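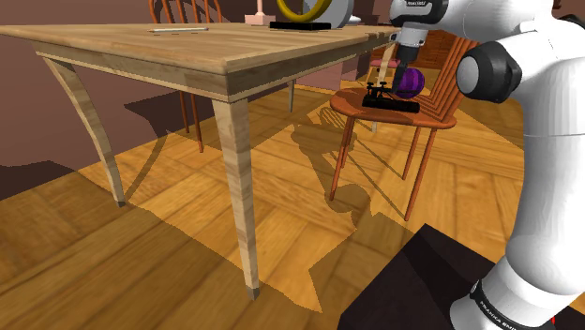 Strazds관 공개의 날 개최 결과

Tridotport 로봇조작연구센터는 1월 4일(토) Strazds관 1층과 2층에서 공개의 날 행사를 개최하였다. 사전 등록자를 대상으로 한 이번 행사에는 135명이 참석하였으며, 참석자는 인근 고등학교와 대학의 재학생, 지역 제조업체의 설비 담당자, 센터 협력기관 직원, 가족 단위 주민 등으로 구성되었다. 센터가 가상환경 시연을 행사의 중심에 둔 것은 이번이 처음이다.

행사는 오전 10시 개회 인사로 시작되었다. 센터장 Khanyisile Tshabalala는 인사말에서 지난 한 해 동안 센터의 연구 방향이 실물 장비 중심에서 가상환경과 실물 장비를 병행하는 방식으로 옮겨 왔음을 설명하고, 그 변화를 외부에 공개할 필요가 있다고 판단하여 행사를 마련하였다고 밝혔다. 이어 각 연구실의 책임자가 담당 과제를 간략히 소개한 뒤, 참석자들은 조별로 나뉘어 시연실로 이동하였다.

가상환경 시연: Callach

오전 시연은 센터가 자체 개발 중인 시뮬레이션 환경 Callach를 중심으로 진행되었다. Callach는 주거 공간과 유사한 실내를 컴퓨터로 구성하고, 그 안에서 로봇 팔이 물건에 접근하고 집고 옮기는 과정을 계산하여 기록하는 환경이다. 시연에는 어두운 받침대 위에 설치된 흰색 Franka Emika 로봇 팔 모형이 사용되었으며, 식탁과 의자 사이에 놓인 생활용품이 작업 대상이 되었다.

시연을 맡은 선임연구원 Murray Petrenko는 먼저 의자 위의 물건을 다루는 과제를 소개하였다. 의자 좌석에 보라색 공과 전신기 키를 닮은 검은색 금속 물체가 나란히 있고, 로봇의 그리퍼가 그 바로 위에서 손가락을 아래로 향한 채 자리를 잡는 구간이다. 두 물체의 간격이 좁기 때문에 그리퍼가 한쪽에 접근할 때 다른 쪽을 건드리지 않도록 경로를 정하는 것이 과제의 요지라고 한다. 공은 살짝 스치기만 하여도 굴러갈 수 있으며, 좌석이 안장처럼 굽어 있어 굴러가는 방향을 미리 정해 두기도 어렵다.

Petrenko 선임연구원은 식탁 상판처럼 평평한 면보다 의자 좌석이 연구에 유용한 경우가 많다고 설명하였다. 곡면 위에서는 물체의 자세가 조금씩 달라지고, 등받이의 살이 팔의 이동 경로를 제한한다. 같은 물체를 같은 로봇으로 집더라도 주변 가구의 배치에 따라 전혀 다른 동작이 필요하게 되며, Callach는 이러한 배치를 바꾸어 가며 반복할 수 있도록 설계되었다.

이어진 질의 시간에는 배경을 굳이 거실이나 식당처럼 꾸밀 필요가 있는지를 묻는 의견이 있었다. 이에 대하여 연구진은 벽의 색, 바닥재의 무늬, 가구가 드리우는 그림자가 모두 영상 인식의 결과에 영향을 준다고 답하였다. 특히 가구 다리의 그림자가 마룻바닥에 선명하게 생기는 경우, 초기의 인식 모델은 그림자의 가장자리를 물체의 경계로 판단하는 오류를 보였다. 현재는 조명의 방향과 세기를 회차마다 바꾸어 기록함으로써 이 문제를 줄여 가고 있다.

관측 시점에 관한 설명

두 번째 시연에서는 동일한 작업 공간을 여러 위치에서 관측하는 방법을 다루었다. 로봇 팔의 뒤쪽이나 옆에서 보면 그리퍼와 물체 사이의 거리를 파악하기 쉬우나, 식탁 건너편의 낮은 위치에서 보면 가까운 물건이 화면의 상당 부분을 차지하고 로봇은 그 뒤로 물러나게 된다. 실제 가정이나 작업장에서 관측 장치를 항상 이상적인 위치에 둘 수는 없으므로, 연구진은 가려짐이 많은 시점의 자료도 함께 축적하고 있다.
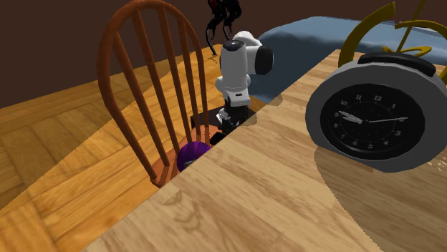

연구진의 설명에 따르면 가려짐을 다루는 데에는 크게 두 가지 접근이 있다. 하나는 보이지 않는 부분의 형태를 이미 알고 있는 물체의 모형으로 보완하는 방법이며, 다른 하나는 시점을 옮겨 부족한 정보를 직접 확보하는 방법이다. 앞의 방법은 계산이 빠르나 처음 접하는 물체에 약하고, 뒤의 방법은 시간이 더 걸린다. 센터는 두 방법을 상황에 따라 전환하는 기준을 찾고 있으며, 현재까지의 중간 결과를 시연실 벽면의 도표로 게시하였다.

자명종의 숫자판과 바늘도 이 자리에서 논의되었다. 한 참석자가 로봇이 시각을 읽을 수 있는지를 질문하였고, 연구진은 현재의 과제에서 시계는 시각을 알려 주는 장치로 취급되지 않으며 둥근 외곽과 손잡이를 가진 하나의 물체로만 처리된다고 답하였다. 다만 손잡이와 같이 가늘고 굽은 부분은 그리퍼가 잡을 수 있는 지점의 후보가 되므로, 그 형태를 정확히 표현하는 작업에는 상당한 시간을 들였다고 덧붙였다.

금색의 가는 고리 형태 물체 또한 같은 맥락에서 소개되었다. 안이 비어 있고 선이 가는 물체는 거리 정보를 측정할 때 뒤쪽 배경과 혼동되기 쉽다. Petrenko 선임연구원은 이 유형의 물체를 작업 목록에 포함한 뒤 인식 성능의 지표가 한동안 하락하였음을 밝히고, 지표가 낮아지더라도 이를 제외하지 않기로 한 경위를 설명하였다.

자료 기록 현황

센터는 행사 당일 Callach의 기록 현황을 함께 공개하였다. 지금까지 구성된 실내 배치는 726종이며, 이를 바탕으로 수행된 작업 기록은 2867건이다. 각 기록에는 로봇 관절의 위치, 그리퍼의 개폐 상태, 관측 영상, 물체의 위치와 자세가 시간 순서에 따라 저장된다. 과제가 완료되지 못한 기록도 삭제하지 않고 별도의 표시를 붙여 보관한다.

완료되지 못한 기록을 보관하는 이유에 대하여 여러 참석자가 관심을 보였다. 연구진은 물체를 놓친 기록, 가구에 팔이 닿아 정지한 기록, 목표와 다른 물체에 접근한 기록을 유형별로 나누어 설명하고, 이러한 자료가 오류를 조기에 감지하는 모델을 훈련하는 데 사용된다고 답하였다. 제조업체에서 참석한 한 설비 담당자는 현장에서는 정지 이후의 복구 절차가 생산성에 더 큰 영향을 준다는 의견을 제시하였으며, 센터는 해당 의견을 차기 과제 기획 시 검토하기로 하였다.

체험 과정

오후에는 2층 실습실에서 체험 과정이 운영되었다. 참가자는 조작용 단말 앞에 앉아 가상의 로봇 팔을 움직여 지정된 물체까지 그리퍼를 이동시키는 과제를 수행하였다. 체험은 9개 조로 나누어 진행되었으며, 조마다 연구원 한 명이 배치되어 조작 방법을 안내하였다.

체험용 단말과 조작 장치는 협력기관인 Cotell이 제공하였다. Cotell은 지난해부터 센터와 원격조작 장치의 사용성을 공동으로 검토하고 있으며, 이번 체험 과정에서 수집된 의견도 검토에 반영할 예정이다. 참가자들이 남긴 의견에는 손목 회전 조작이 직관적이지 않다는 지적, 화면의 시점을 바꾸는 단추가 손에서 멀다는 지적, 그리퍼가 물체에 가까워졌을 때 속도를 자동으로 낮추어 달라는 요청이 포함되었다. 긍정적인 의견으로는 측면 시점과 상부 시점을 함께 보여 주는 화면 구성이 거리 판단에 도움이 되었다는 응답이 많았다.

청소년 참가자를 위한 별도의 안내도 이루어졌다. 연구원들은 로봇 팔의 각 관절이 어느 방향으로 회전하는지를 먼저 보여 준 뒤, 한 관절만 움직일 때와 여러 관절을 동시에 움직일 때 그리퍼 끝의 궤적이 어떻게 달라지는지를 비교하도록 하였다. 당초 조당 20분으로 계획된 체험은 질문이 이어지면서 일부 조에서 연장되었고, 이에 따라 마지막 조의 시작 시각이 예정보다 늦어졌다. 대기 시간이 길어진 참가자께 양해를 구한다.

질의응답

행사 말미에 진행된 종합 질의응답은 Tshabalala 센터장이 주재하였다. 주요 질의와 답변의 요지는 다음과 같다.

가상환경에서 얻은 결과를 실물 로봇에 그대로 적용할 수 있는지에 대하여, 센터장은 그대로 적용되는 경우는 제한적이라고 답하였다. 마찰, 물체의 무게 중심, 그리퍼 손가락의 미세한 휨과 같은 요소는 계산상의 값과 실제 값 사이에 차이가 있으며, 센터는 실물 장비에서 측정한 값을 이용하여 그 차이를 보정하고 있다.

개발 환경의 외부 공개 여부에 대하여는, 교육 및 비영리 연구 목적에 한하여 순차적으로 공개하는 방안을 검토 중이라는 답변이 있었다. 공개 범위에는 가구와 생활용품의 모형, 조명 설정, 일부 작업 기록이 포함될 수 있으나 최종 범위는 확정되지 않았다.

고등학생의 연구 참여 기회를 묻는 질의에 대하여는, 방학 중 단기 견학은 현재도 신청을 받고 있으며 실습을 포함한 과정은 지도 인력의 사정을 고려하여 개설 여부를 결정한다고 안내하였다. 학교 단위의 신청은 담당 교사를 통하여 접수하여야 한다.

가정용 로봇의 보급 시기를 전망해 달라는 요청도 있었다. 센터장은 특정 시기를 제시하는 것은 적절하지 않다고 하면서, 의자 위의 물건 하나를 안정적으로 집는 일에도 아직 해결하지 못한 문제가 남아 있음을 참석자들이 당일 시연을 통하여 확인하였을 것이라고 답하였다.

향후 일정

센터는 공개의 날에서 접수된 의견을 정리하여 2월 중 누리집에 게시할 예정이다. 게시 자료에는 체험 과정의 의견 집계, 현장에서 충분히 답변하지 못한 질의에 대한 서면 답변, 시연에 사용된 발표 자료가 포함된다. 서면 답변을 요청한 참석자에게는 등록 시 기재한 전자우편 주소로 별도 안내한다.

같은 달에는 실물 로봇을 대상으로 한 소규모 공개 시연도 계획되어 있다. 해당 시연은 안전 구역의 면적을 고려하여 참석 인원을 제한하며, 이번 행사에서 체험 과정을 이용하지 못한 등록자에게 우선 신청 기회를 부여한다. 세부 시간과 신청 방법은 다음 호 소식지에 게재한다.

행사 당일 Strazds관 1층 안내대에 접수된 분실물은 센터 행정실에서 보관하고 있다. 수령을 원하는 참석자는 평일 업무 시간 중 행정실을 방문하여 물품의 특징을 알리고 본인 확인 후 수령할 수 있다.

로봇조작연구센터 행정실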